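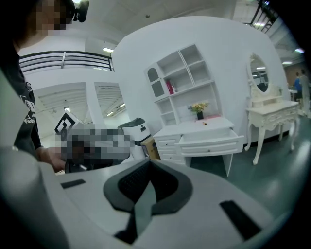
4. Tracking and Alignment

Now the fun part starts! By the end of this section Darwish will know where your gripper is at every moment of a recording, and you'll be able to play a demonstration back as a clean 3D path. Set aside an hour the first time. After that it goes much faster, and most people get it down to a coffee break.

You should already have finished Section 3 (installing Darwish and pairing the gripper). If the status light in the Devices panel is still amber, go back and finish pairing first.

4.1 Build the room map

1. Open Darwish and choose Session > New Map.
2. Hold the gripper at chest height and press Start.
3. Walk one slow loop of the room, keeping the furniture you plan to work with in view. Slow means slow: pretend you are carrying a full bowl of soup.
4. Finish the loop where you began. The software looks for that overlap and uses it to pull the whole map into shape (it's a lovely thing to watch on the preview screen).
5. Check the feature count at the bottom of the map window. You want at least 3,000. The Distthorpe sample map that ships with the software has plenty more, so load it if you'd like to see what a healthy one looks like.
6. Press Save Map.

Note: Large plain walls and shiny floors give the tracker very little to hold on to. If the count stays low, repeat the loop and spend more time facing shelves, table edges and door frames.

Caution: Look where you are walking, and keep your eyes off the preview while you move. Close any drawers on your route before you begin the loop.

4.2 Register a marker

A marker ties the map to real-world distances, so please don't skip this part.

1. Print the marker sheet from Tools > Markers at 100 percent scale. Turn off "fit to page."
2. Measure the black square. It should be 50 mm on each side. If yours is different, type the measured value into the Marker Size box.
3. Fix the marker to something flat and stiff. A marker that bends will give you a pose that wobbles.
4. Hold it in view of the gripper camera and tilt it slowly left, right, up and down.
5. Wait for the outline in the preview to turn green, then press Register.

Tip: Steep angles are fine for a moment, but the best readings come when the marker is tilted a little and well lit.

4.3 Check the result

1. Load your saved map and record a short test. Open and close the fingers twice, then reach toward a drawer handle and come back.
2. Choose Analyze > Trajectory.
3. Look at the Lost Frames line. A typical test runs 1,015 frames, and up to 29 lost frames is fine for one that long.
4. Drag the time slider and watch the path. It should be smooth, with no sudden jumps.

If the path jumps at the same spot every time, the map is thin there. Use Session > Extend Map and walk that area again. You keep everything you've already built!

Note for Erside planner users: turn on Export Finger Width before saving. The planner won't open a trajectory file without it.

Continue to Section 5, Recording Your First Task.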